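4.2 Sizing, folding and the household drawer

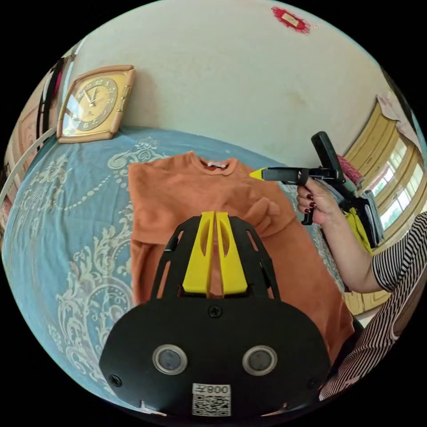

Figure 2. An orange long-sleeved sweatshirt laid flat on a bed, with one sleeve folded across the body.

The size printed on a garment is, in theory, a measurement. In the homes we visited it was closer to a rumor. Most people in the Darnbridge sample could tell us what size they wore, and then went on to list the clothes that disagreed with them. One woman kept a medium, a large and a child's extra large in the same drawer and wore all of them to the same job. Asked which was her real size, she said it depended on who had done the laundry.

We had expected sizing to matter mostly at the point of purchase. The Kiltlow diaries suggest it matters far more later on, when a household has to decide what to keep. Pylypenko's earlier study of hand-me-downs describes a "slow slide" in which a garment passes from the person who bought it to the person who will put up with it. Our interviews support this, with one change. Sweatshirts slide in both directions. A teenager takes one from a parent, the parent takes it back when the teenager leaves for college, and by December it has been claimed by a third party who was merely cold.

Folding turned out to be where these claims were settled. We asked each household to show us how they put away a long-sleeved top, and we coded the results into 5 styles. The sleeves-in fold was the most common and also the one people were least proud of. Several said they had been taught a better way and could not now remember it. The rolled style had a small but devoted following, chiefly among people with shallow drawers. One style, which our coders first entered as "other" and later as "pile," was defended at some length by Pylyp Pylypenko, who served as second coder and felt the label was unfair. We have kept it.

Style of folding did not predict how long a garment stayed in use. Location did. Tops kept in the front of a drawer were worn until the cuffs gave out, while those at the back could last 20 years in excellent condition, having been excused from all duties. Le Goff's idea of the "resting wardrobe" fits well here, although we would add that much of it is not resting so much as hiding from the donation bag.

The diaries also cast some doubt on the usual account of why people throw clothes away. Of over 3,000 entries, very few mention a hole, a stain or a broken zipper. Far more mention a mood. "Looked at it and felt tired" was coded as a reason for disposal after 3 meetings on the subject, the last of which was short. The Clultura survey, which offered its respondents a list of boxes to tick, had no box for this, and duly found that people discard clothes for sensible reasons.

We turn next to socks, for which the records are incomplete.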